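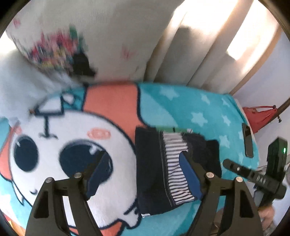
Moving to Flexible Desks at the Plevitz Building: Frequently Asked Questions

Last updated Friday, April 16, 2021

Novirach is giving up two of its three floors in the Plevitz Building and keeping the one with the good windows. The same few things keep landing in the facilities inbox, so the answers are collected on this page.

Do I still have a desk?

You have a desk. You do not have your desk. The Tristberg office will have 102 workstations for 792 employees, and you book one when you plan to come in. If the arithmetic alarms you, please look at the badge data from February, when our busiest day brought in a crowd that could have shared one elevator.

How do I book?

Through Gauthier, the scheduling tool you already have on your laptop and have been ignoring since it was installed. Bookings open 8 days ahead and close at midnight the night before. Walk-ins are welcome if there's a free seat.

Can I book the same desk every day, forever?

No. The system stops you after three days in a row. A few people have asked if a colleague could book it for them on the fourth day. We admire the planning, and the answer is still no.

What happened to the stuff I left behind last year?

Everything from the two closed floors was boxed and labeled with the name on the nameplate. Boxes are in the old mail room until the lease on that floor runs out. Plants were not boxed. Most were past caring.

Will there be lockers?

Yes, 200 of them, by the east stairs. They fit a laptop, a coat and a pair of shoes. They lock with your badge and reset every Sunday night, so anything you leave over the weekend goes to lost and found.
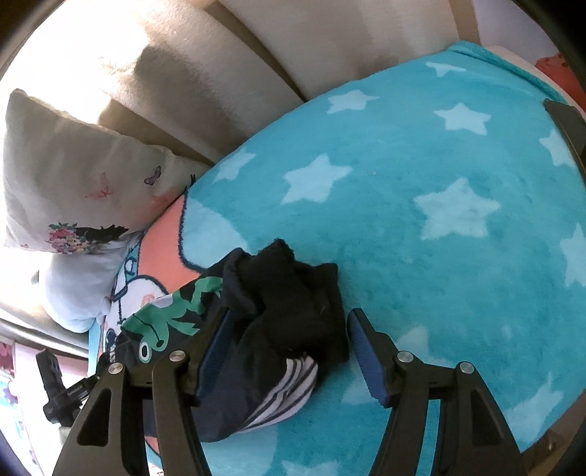

Dark clothing on a turquoise blanket with white stars.

Is it going to be freezing?

Probably, near the vents. The landlord controls the thermostat for the whole building and has firm views. Space heaters are still banned under the lease. Sweaters remain legal.

Do I have to come in at all?

That's between you and your manager. Some teams have picked a regular day together and some have picked never. Facilities doesn't set attendance and can't be used as an excuse in either direction.

Can my team book a meeting room all day?

Half a day at most. Rooms that sit empty for fifteen minutes are released, including the one you were "just about to walk over to."

Are we saving money on this?

Yes. The rent drops by nearly half once the other two floors go back to the landlord. Some of that pays for better video equipment in the meeting rooms. Finance has not told us where the rest goes, and we have asked.

Can I keep my old chair?

If it has your name on the underside in marker, email us and we'll talk. Chairs not claimed before the floors are handed back will be sold with the rest of the furniture.

Who do I contact about parking?

Building management, at the front desk in the lobby. Parking is a separate contract, with its own FAQ page and its own sorrows.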